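**Notice to Occupants of Room 31**
Torketti House, Lower Wing
Issued 2018-03-03

The Office of Furnishings wishes to inform all occupants of Room 31 that the table has been returned.

Occupants will recall that the table was withdrawn in September, following a complaint that it remembered things. The complaint was upheld. A cup set down on the left side by one occupant was found to leave, in the mind of the next, a clear impression of tea. Letters written upon it were answered before they had been posted. An occupant who had eaten alone there for the whole of one winter reported that the table had begun to expect her, and that she found this difficult on the evenings when she wished to go out.

The Office does not dispute any of these statements. They are entered in the ledger under item 3581, together with the occupants' signatures and a drawing of the cup.

### 1. Work carried out

The table was taken by cart to the workshops at Hutedov, where it stood for 336 hours in a room without windows. This is the usual period for a piece of its size. Sideboards take longer, and beds are no longer accepted.

During this time no person was permitted to lean on it, speak across it or refer to it by any name. Two apprentices who had taken to playing cards on it during the night watch were moved to the chair store. Their games have been removed from the surface as far as was possible. Occupants who find themselves holding a strong opinion about the seven of clubs should wait for it to pass.

The top was then rubbed down by hand and finished in a pale grey-white, the shade known at Hutedov as Veloso. It is a matt finish and does not shine under the lamp. The Office chose it from the four on offer as the one least likely to encourage recollection. Green was considered and declined, on account of what had happened in the library.

### 2. Costs

The full cost of the work was 2870 crowns, including the cart. The sum has been divided equally among the present occupants and will appear on the spring account. Former occupants have not been charged, although the Office is aware that most of the remembering was theirs.

One former occupant wrote to ask whether she might pay a share all the same, and whether, in return, she might be told what the table had kept of her. The Office replied that such matters cannot be itemised. She wrote again. The second letter is on file and has been read by everyone in the department, some of us more than once.

### 3. Conditions of use

Occupants are asked to observe the following for the first season.

- Meals may be taken at the table, but the same meal should not be taken on two days together.
- Seats are to be changed weekly. A list will be hung by the door.
- Elbows are permitted.
- Quarrels should be conducted in the corridor, or at the table in Room 30, which is past helping.
- Nothing is to be left on the surface overnight. This includes keys, gloves and any letter not yet opened.
- Occupants should not apologise to the table. It was found at Hutedov that apology sinks deeper than ink.

### 4. Condition on return

The table was inspected on the morning of its delivery by an officer of this department, who laid both hands flat upon it and remained so for the required time. He reported nothing: no tea, no winter, no clubs. He was then asked to describe his own kitchen, which he did correctly, and the inspection was closed.

Occupants may inspect the table at any reasonable hour. The slight variation in tone, a little greyer towards the upper left, is within the limits allowed and should not be taken for a memory.

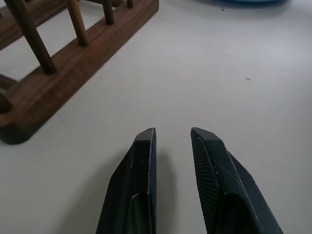

### 5. Later observations

The Office is obliged to add the following, which was received after the notice had been drawn up.

On the second evening, an occupant passing through with a lamp noticed that the air above the table was slightly warm, as it is above a place where someone has lately been sitting. The chairs were all pushed in. She stood for a time, and then, contrary to the conditions, wished it good night.

The officer was sent for. He laid his hands on the surface as before, and stayed longer than was required. His report runs to a single line and states that the table is in good order and has asked after her.

No charge will be made for the second inspection. Occupants who would prefer the table to be withdrawn again may say so in writing to the Office of Furnishings, Zundotlow Street entrance, before the end of the season. The Office has, to date, received no such letters, and the list by the door shows that the weekly change of seats has stopped.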